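We use cookies to remember your settings. Accept | Manage preferences

# Tidinau: notes on toothed rings and the pieces that clip onto them

Wednesday, November 30, 2022
By Zahira Hidayat

Welcome, and thanks for opening the README before the folders — I know the temptation to do it the other way round. Tidinau is a collection of short written records of fitting work: one gray toothed ring at a time, one curved blue piece at a time, and everything we could think to write down as the second was put onto the first. It grew out of a winter of fiddling at Tuhumury, where Bayu Nair and I kept arguing over which way the blue piece ought to go on, and it has become a good deal bigger and tidier than either of us planned.

## What you'll find in it

There are 3,204 records. Each one covers a single attempt at a fit, from picking up the parts to putting them down again, whether or not the piece seated properly. We kept the failed ones on purpose, and if you're anything like me you'll find them the more useful half of the reading.

The folders are plain enough:

- `rings/` has the notes on the rings themselves, with their wear and any damaged teeth
- `fits/` has the attempts, one text file each
- `words/` has the vocabulary list, and please do read it first
- `extras/` has odds and ends that Danang Hartono couldn't bear to throw out

## A word about words

We had a terrible time agreeing on names. I called the blue piece a sleeve, Bayu called it a clip, and for a while the records used both, sometimes in the same line. The list in `words/` settles on "cover" for every file in `fits/`, and the older names have been left alone in `extras/` because Danang likes them.

"Seated" means the cover sits along the rim with no rocking when you press either end. "Proud" means one end is standing off the ring. "Skipped" means the cover went on a tooth away from where it was meant to go, a fault that's easy to miss until you turn the ring over and look at the inside edge. If a record says only "on", it was written in the first weeks, before we'd learned to be fussy, and you should treat it with some caution.

## How a fit usually goes

Most of the records follow the same order. The ring is held at its lower edge, up off the table, with enough of the rim left clear for the cover to come round. The cover is brought in from the side and pressed along its length, and then the ends are checked. Working up in the air feels awkward at first, but the teeth are small and they catch on anything soft, so a ring laid flat on a cloth is more bother than it's worth. We tried felt, a tea towel and an old mouse pad, and all three ended up in the record as nuisances.

The colour difference is a great help. A blue cover against a gray ring shows a crooked fit right away, where our early gray-on-gray pairs had us squinting and tilting the thing under the lamp. I'd recommend contrasting parts to anyone starting a set like this one.
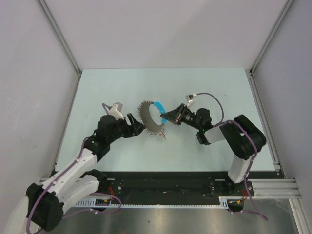 Anisa Halim wrote back after reading the draft that she'd always start the cover from the upper end and let it follow the curve down, and that half of our "proud" fits sounded to her like people pressing the middle first and hoping the ends would come along. She also asked us to note which end was checked last, and she wondered whether a ring that had been fitted many times over would grow too slick to hold a cover at all.

The first point is fair, and we've added a `start_end` line to the template, though it is blank in the older files. As for the wear, we can't say much yet. Two rings were used far more than the others, and their notes in `rings/` are long and rambling, but 2 rings aren't enough to hang an opinion on.

## Known gaps

Records 400 to 520 were typed up from Ikhsan Pelupessy's handwriting, and a few sevens may be ones. If a tooth position looks silly in that stretch, it probably is. The `pressure` field is one person's feeling on a scale from light to firm, so please don't do arithmetic with it.

Covers that cracked are marked `retired` and were not used again. Rings with a bent or broken tooth stayed in, with the tooth noted.

## Using it

Help yourself for study, teaching or plain curiosity. If you put it into something you're publishing, mention Tidinau by name and tell us which folders you used. Corrections are very welcome — send the record number and what you think it should say, and Bayu will have a look when he's next in. The next tidy-up of the files is planned for January.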